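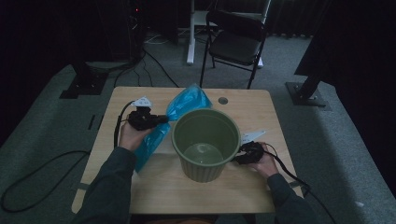

Section 4. Recording two-handed demonstrations with the Naltov grippers

By this point you should have both grippers charged and paired, and the Plasteo recorder open on your screen. If the recorder still shows the April calibration file, please go back to Section 3 and load a fresh one before you carry on, and don't feel bad about it, we have all done it!

1. Set one object and one bag on the table. A ribbed plastic flowerpot and a thin plastic bag make a nice first pair, one stiff and one floppy.

2. Pick up a gripper in each hand, with the marker plates on top and nothing covering the dots (long sleeves can creep forward, so push them up a little).

3. Let the cables hang over the sides of the table, left cable to the left and right cable to the right.

4. Press Start and work at an easy pace. Take the bag by its tied end with one gripper and keep the other low beside the pot until you need it.

5. Press Stop once both grippers are still, and give the episode a name.

Note: Slow, slightly clumsy episodes are welcome. Our first Grondura policy was trained on 1723 episodes, and 474 of them included a fumble and a second try. We kept every one, and the policy learned to re-grasp a dropped bag.

Caution: Check the floor for cable loops before you step back from the table.

Caution: After 16 episodes in a row, put the grippers down and rest your wrists. Then run the marker check in Section 5 and start the next batch.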